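House rules for collecting with the hand grippers 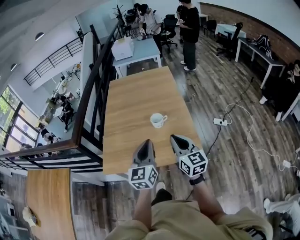
A mug on the wooden table, one gripper in each hand.

I have been doing handheld demonstrations at Astico since December, and for most of that time the rules lived in people's heads. If you wanted to know whether an episode should be kept you asked whoever was nearest. We now have two pages of them in writing, and as I did most of the typing I thought I would put the main ones up here with some notes.

The rules cover the Skornari project only. Hayes, our other table-top project, has its own sheet and a different way of naming files, and I will leave that alone.

Before the first episode

Check both marker cubes. Look for dirt, lifted corners and scratches across the black squares. A damaged face gets replaced before you start, even if tracking still seems fine. We once kept going with a lifted corner and the left hand drifted through a whole session. Nothing flagged it until the data was replayed on the arms.

Put the wrist strap on. I used to skip it for short runs. It is now a rule for any run of any length.

Look at the floor where you are going to stand. Cables go flat and away from your feet, and a power strip stays where you can see it from the table. If you have to step over something during a task, move it or move yourself. You are watching your hands for most of the session and you will not be looking down.

Clear the table of everything the task sheet doesn't list. Pens and phones are the usual ones.

During an episode

Start with both grippers held out over the table, open and still. Count to two in your head. The same at the end. This sounds fussy but the trimming script looks for the still part, and an episode without one has to be cut by hand.

Move at the speed you would use if the mug were full. Most new people go too fast, and a few go so slowly that the motion looks like something else altogether.

Keep the cubes facing outwards where the task allows it. Turning your wrist right over to reach a handle hides the faces, and it is nearly always possible to approach from another side.

If you fumble, finish. Don't stop halfway and start again in the same episode. Complete the task if you can, hold still, then mark it as a recovery. These are useful and we don't have enough of them. If you drop something on the floor, end the episode there and mark it as failed.

Don't talk to people across the room in the middle of one. I am bad at this.

People in the room

We work in an open office with other desks nearby and a floor below, so people will be in view. The rule is that everyone on the floor is told when a session is planned, and anyone can ask for a session to be dropped without saying why. Faces are blurred before anything leaves Kenelora, our storage server. No screens with readable text should be in the line of sight. If you can't avoid one, turn your table.

Breaks and counting

Five minutes off after every half hour. The grippers are not heavy but your forearms will disagree by mid-afternoon, and tired episodes are easy to spot in the review.

Of the first 1575 episodes we recorded under the old habits, 1263 passed review. Most of the rejects had no still start, or an object on the table that shouldn't have been there. I don't have a fair comparison for the new sheet yet. We are 752 episodes in and the review is behind.

Still to be settled: whether left-handed people should swap the leading hand in the two-handed tasks, and who cleans the mugs.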